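Speaker notes: Film, Shelf, Light — handling wrapped plastic containers at the packing bench

6 min read

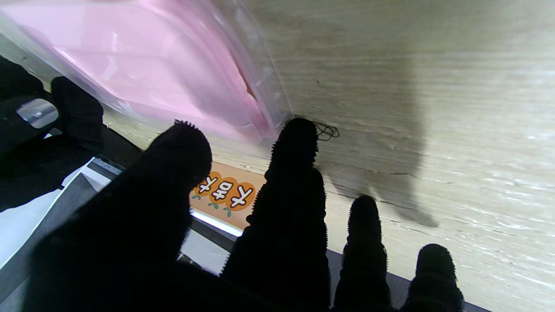
Start with the film, before the container. Most people in the room will have come from rigid packaging and will treat the outer wrap as something to be removed and forgotten. For a bench operator the wrap is the first surface, and it behaves differently from the part inside it. Point to the pink container on the screen: the clear film is crinkled, and the bright highlights gather along the right edge, where the wrapping meets the wood. The plastic under it has rounded corners and molded edges, so its outline is predictable. The outline of the film is not. Leave the slide up while making this point and do not move on until the back row has found the edge.

Section one. What film does to a grip.

Loose film slides over the part. A hand that closes on film alone has closed on nothing, and the container can turn inside its own wrapping. Tight film transmits the grip but splits at corners. Between the two is the condition we see most often at Bristness, where the film is tight across the flat faces and slack at the ends.

Say that the slack end is the one people reach for. It offers a fold, and a fold looks like a handle. Radosław Pawlak's bench notes from April record this as the most frequent cause of a dropped unit on the small-parts line. Read the line from his notes aloud: "Picked up by the wrap, wrap stayed, tub went."

Recommended grip: two opposed long sides, below the rim, with the film pressed flat before lifting. Pause for questions. Someone will ask about gloves. Answer that gloves are covered in section three.

Section two. The surface underneath.

Light wood-grain shelving is common in retail back rooms and in home storage. It is pleasant to look at and it makes clear film hard to find. Pale streaks in the grain and pale wrinkles in the wrap fall in the same range of brightness, and an operator working quickly loses the edge of one against the other.

Agathe Vasseur tested 5 shelf finishes at the Arno site. Mention only the two that matter: the pale wood grain and the matte dark gray. On the dark finish, staff found the film edge on the first look. On the pale finish they tended to find the container by its color and work outward. Working outward is acceptable with a strongly colored part. With a white or clear part it is slow, and the Arno team stopped using pale shelves for those.

Soft pastel colors sit in the middle. Pink on beige is readable. Cream on beige is poor. If asked for a rule, say that the part and the shelf should differ in lightness as well as in color, and that this should be checked under the lamps the bench will really have.

Section three. Gloves and textured coverings.

Keep this short. A smooth glove on smooth film slides until the load comes on, then sticks, then slides again. A textured covering spreads the contact over many small points and gives a steadier hold, but it collects dust and it can snag a loose seam. Krystyna Grabowska replaces hers at the start of every Sunday shift regardless of wear. The Szewczyk line replaces on inspection. Both practices are in use and I have no data that favors either one.

Do not recommend a supplier. If pressed, refer people to the handout.

Section four. Shadow.

This section usually runs long. Watch the clock.

An overhead lamp puts the shadow of the hand onto the work at the moment the hand arrives. On a pale shelf the shadow is large and soft, and it removes the glints that the operator was using to locate the film. The result is a short hesitation just above the part. Kazimiera Nowakowski timed the hesitation across 114 picks and found it in nearly all of them when the lamp was directly overhead. With a second lamp set low at the side, it was rare enough that she stopped logging it.

Two lamps, then. One above, one low and to the left for right-handed staff. Reverse for left-handed staff. Do not raise the brightness of the single lamp as a substitute — the shadow gets no smaller and the glare off the film gets worse. The Drinamance trial went to 2000 lumens on one lamp and had complaints by mid-morning.

Section five. Opening and discarding.

Cut at the flat face, along the length, with a shielded blade. Never cut at a corner. Molded corners are where the film is under most tension, and a blade that breaks through there will score the part. Scored parts are rejected at inspection even when the mark is shallow.

Before unwrapping, check the container for existing creases or marks and note their position on the ticket. A crease seen through clear film can be in the film or in the plastic, and the two look alike until the wrap is off. Teodoro Ocampo asks his trainees to press beside the mark with a thumb. If the mark moves, it belongs to the film.

Fold discarded film once and put it in the bin on the non-working side. Film left on the shelf gets picked up with the next unit.

Demonstration, if time permits. 4 wrapped containers, one lamp, then two lamps. Ask for someone from the front row. Have the person lift each container by the long sides and set it down again, and let the audience watch the hand just before contact. No commentary during the first lift.

Questions likely to come up:

Shrink film. Different problem, tight everywhere, use the corner advice only.

Stacked containers. Film on film slides. Put a card sheet between layers.

Colored film. Easier to find, harder to inspect through. Not used at Bristness.

Handouts are on the table by the door. The lamp positions are on the reverse side.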